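Commodity Markets II
Handout 6: Reading exchange stocks in the copper market

Read this before the seminar. Bring the spreadsheet from Handout 5, with the Galura and Steter columns filled in.

1. What a stock figure covers

Exchange stocks are the metal held on warrant in approved warehouses. They leave out metal at smelters, metal on ships, metal in bonded storage and whatever a wire mill keeps in its own yard. When a report says that "stocks fell," check first which stocks it means.

A warrant is a title document for one lot in one named warehouse. When the holder wants the metal, the warrant is cancelled and the lot joins the queue for load-out. It still sits in the building and still counts in total stock until it leaves. For that reason we work with two lines:

- live warrants (available for delivery against a contract)
- cancelled warrants (booked to leave)

Live plus cancelled equals total.

2. Worked case: Galura

Galura is the port warehouse in our case file. At the start of May it held 2677 tonnes of copper cathode, of which 400 tonnes were cancelled. Live stock was therefore 2277 tonnes, and the cancelled share was almost 15 percent.

Suppose 106 tonnes load out and no new metal arrives. The total drops to 2571 tonnes. Cancelled drops to 294 tonnes. Live stock does not change at all. A headline would report a draw, but the supply open to a buyer on the exchange is the same as before. Students lose marks on this every year.

Now suppose the holder of the other 294 tonnes puts the metal back on warrant. Total stock stays at 2571 tonnes and live stock rises to 2571. No truck has moved.

3. Sorting the flows

Put every movement in your spreadsheet under one of these headings before you do any arithmetic:

a) Inflow. Metal delivered in and placed on warrant. Rindari's smelter deliveries go here.

b) Outflow. Metal loaded out after cancellation. The Pramanik cable plant is the main taker in the file.

c) Reclassification. Cancelled to live or live to cancelled. Total unchanged.
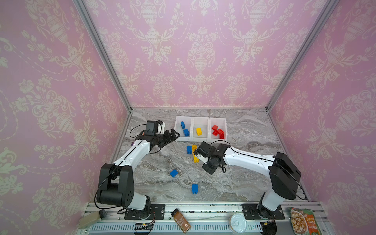

4. Stocks and the spread

Low live stock tends to go with a cash price above the three-month price (backwardation). High live stock tends to go with the reverse (contango), and the gap is then limited by rent, insurance and interest. Treat this as a tendency. A single large holder of warrants can tighten the spread while the total looks comfortable — Ysaline Guillot's reading for this week covers two such episodes.

5. To hand in

Rebuild the Steter table with separate live and cancelled lines, then write one page on whether the May draw was a real tightening. Keep at least 20 rows of data. Send questions about the file to Rania Hajji before the seminar.

Commodity Markets II course office | Contact | © 2022 | Back to top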